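Toy kitchen set enters second round of checks at Simardale play library

By Lindiwe Masilela
May
35 shares | 2 comments

The Simardale play library has begun a second round of checks on its toy kitchen sets, which go out on loan to nurseries and family centers in the Clulwood district. The library holds 1,020 loose pieces in its kitchen category, and 200 of them are due for inspection before the summer loans open.

Each set is laid out on a white table and compared with its packing list. Cookware and dishes are checked for cracks and rough edges. Play food is checked for surface wear and for parts that may come away in use.

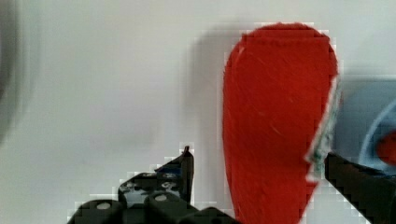
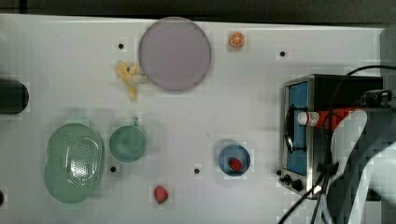
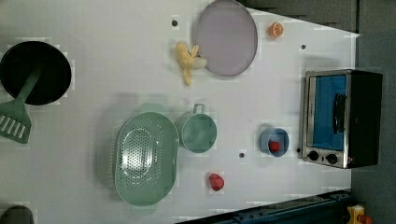
A lavender plate, an orange slice and a green colander with a matching mug, in the two wider views.

Balakrishnan Murthy, who manages the loan stock, said food pieces are replaced more often than dishes. "A plate comes back the way it went out. The fruit gets squeezed, dropped and put in bags with everything else," he said.

Pieces that fail are removed from the set and entered in the stock register. A set may still be lent with a missing food item if the label on its box is corrected first. Sets short of a pan, plate or bowl are held until a replacement arrives.

Wiebke Hollmann, who runs a nursery in Clulwood, said she would like the lists to show the size of each piece. Staff there sort the sets by age group before use. The library said sizes will be added when the labels are next printed.

Returns are accepted at the side entrance until 4 p.m. Borrowers are asked to pack dishes flat and keep food pieces in a separate bag.

Last updated: May, 2:35 p.m.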